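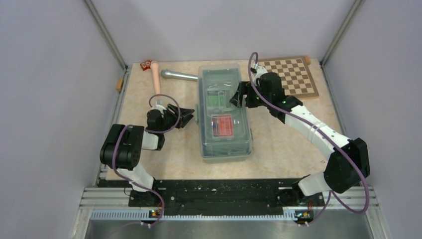 Two-arm cell, clear box on the table with the red and green items inside. Both grippers open.

Jul 20, 2026

Open day at Stustby. Dalia Shehata and I ran the two-arm bench, the Wojcik group had the room next door. Sign-in sheet at the front desk says 200 visitors for the building. They came to us in groups of 15, which is too many for one cell. The people in back can't see past the side panels. Next time smaller groups, or put the monitor up on the shelf.

Task for the demo was the storage box. We left the chessboard, the bone toy and the small red package on the table too, mostly so the kids would have something to ask about. They asked about the bone.

Notes from the bench:

Box position matters more than I thought. Lengthwise, back to front, is what Dalia wants as the standard start. I put tape marks on the underside of the lid once and regretted it, so we set it by eye now.

Right arm cable loop still swings wide by the elbow when the forearm reaches across. It did not catch on anything today, but I don't like it. Want to try one more tie near the base and leave the loop above the gripper alone — last time I shortened that one the wrist ran out of travel.

Left arm had one fault after lunch. Restarted, no repeat. Log is saved under Ledia with the rest of July.

Most common question was how many tries it takes to teach a new task. Dalia has been saying 1,000 and I have been saying it depends on the task. We should agree on an answer before the Sondus people visit, they will ask both of us.

One visitor who runs a packing line wanted to know if the clear plastic is a problem for the cameras. Told him yes, glare off the lid is a nuisance and we keep the lights fixed for that reason. He left a card, it's in the top drawer.

To do: cable tie, right arm. Spare box, same size. Ask Wojcik for our long hex key back.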